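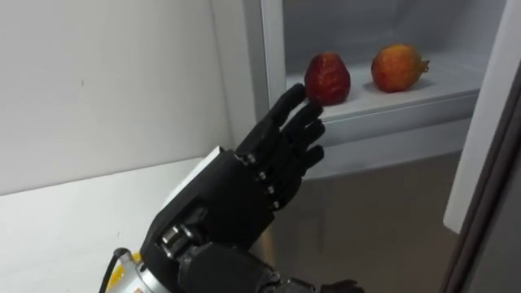

Page 40

Submitting Sales Returns to the Tevari Book Chart

Complete these steps once per sales week. You need your Pemonska store number and access to your till reports.

1. Close all tills before running the report. Sales rung up after closing go into the next week.

2. Open Reports and choose Weekly Titles. Check that the date range matches the chart week shown on the Tevari home screen.

3. Remove gift cards, stationery and calendars. Leave box sets in as single items under their own ISBN.

4. Export the file as plain text. Each line must have 2 fields, the ISBN and the number of copies sold.

5. Upload the file under Returns. A short file may show code 1005, meaning one or more ISBNs were not recognized. Correct those lines and upload again.

Note: Children's picture books and board book editions are charted separately. Do not add their sales together.

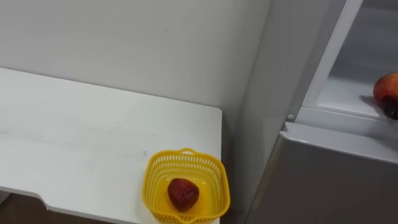 Baumgart Books, Jerkcombe branch, asks whether author event sales count when the books are sold away from the store. They do, if the sale went through your own till or mobile reader. Enter them in the same file.

Caution: Do not include bulk orders from schools or companies. Report these on form 1415. A return with bulk orders left in will be held back from the chart until it is corrected.

6. Wait for the status to change to Accepted, then save the receipt number.

To change an accepted return, see Amending a Return.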